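Subject: Re: [workplace-automation] What has it done to the actual jobs?
Date: 19 June 2026

On the list, a member at Huerta wrote:

> We clean holiday lets and our owners have started asking about robots. I've read plenty
> on what the machines can do and very little on what happens to the staff. Has
> anyone here got people working alongside this stuff day to day? Did hours get
> cut? Did the older hands go along with it? I'd rather hear it from someone who
> does the shifts than from a supplier.

I do the shifts, so I'll have a go. I'm a team lead at Lurkon, housekeeping side, been there 7 years, and since last August part of our rota has been teaching work for the automation project (we call it Dora, after the software the schedules come out of). I was one of the grumpy ones at the start. I'm now the person who goes on about it at lunch, so read this with that in mind.

What changed first was what we do with our hands. For teaching shifts we sit down in an ordinary kitchen and clear up using hand-held grippers, with the camera on the gripper, and the recordings are what the robot learns from. So it's rubbish, cloths, cups, bottles, bits of food, all the things you find when guests have gone. You pick it up the way you would on a normal changeover, except you're doing it with two rubber pads and no wrist to speak of!

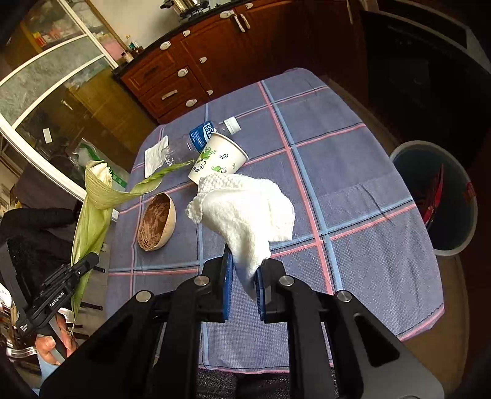 Clearing the table with the grippers: cloth in one, corn husk in the other.

Cloths are my favourite, oddly. A bottle is a bottle, you get it on the second try. A cloth you have to decide about. Do you pinch a corner, do you grab the middle and let it hang? We had a proper argument about it in the tea room, people who've folded linen for half their lives, and the upshot was that the engineers came down and asked US to write the method. I can't tell you what that did for the mood. Before that, the only time anyone upstairs asked how we fold something was when a guest complained.

To your question about hours. There were 65 of us when Dora started and there are 65 now. I know that's early days and I'm not going to promise you it stays that way. What we did get in writing is that teaching shifts count as full shifts at the higher rate, and that they're capped at 2 hours before you swap back to ordinary work. Push for the cap. Your forearm knows all about it by the end, and a tired person teaches sloppy habits. One of our early batches had to be thrown out for that, and fair enough.

Did the older hands go along with it? Most did, once they'd had a go. The trick was letting people be bad at it in peace. Culell (the training outfit we used) wanted a scoreboard on the wall and we said no thank you. We paired up instead, one person who'd done it before with one who hadn't.

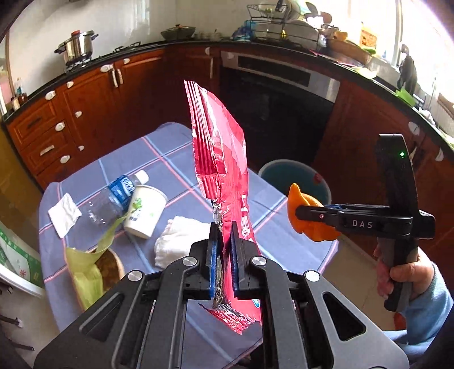 Crinkly packaging is where the pairs really earned their keep, because everybody squeezes too hard to begin with. Having someone at your elbow saying "softer, softer, now lift" is worth any number of slides. We went from new starters needing most of a week to being comfortable after about 10 sessions, and it's the same people who used to train the new cleaners doing the coaching. It's the same skill. They just get paid for it now.

Things that are not so good, so you have both sides:

- The rota is harder to read. Swaps between teaching and floor work need doing properly or someone ends up with all the bathrooms.
- Not everyone wants a camera running while they work, even one pointed at their gripper. It has to be a real choice. Ours is, and a few people have said no and stayed on their old pattern.
- The robot itself is slow. It's doing simple table clearing on one floor and we still go round after it. If your owners think it'll turn a whole let over on its own, bring them here for a morning.

But I do love it. I didn't expect to be learning anything new at this stage, and last month I stood and watched that arm pick up a tea towel by the corner, the way we'd settled on after all that arguing, and I was grinning like an idiot.

If your lot want to talk to some of ours without managers on the call, write to me off list and I'll ask round. And would anyone who's further along than us say what happened to pay grades in the second year? We're back in talks in August and I'd like to go in with something.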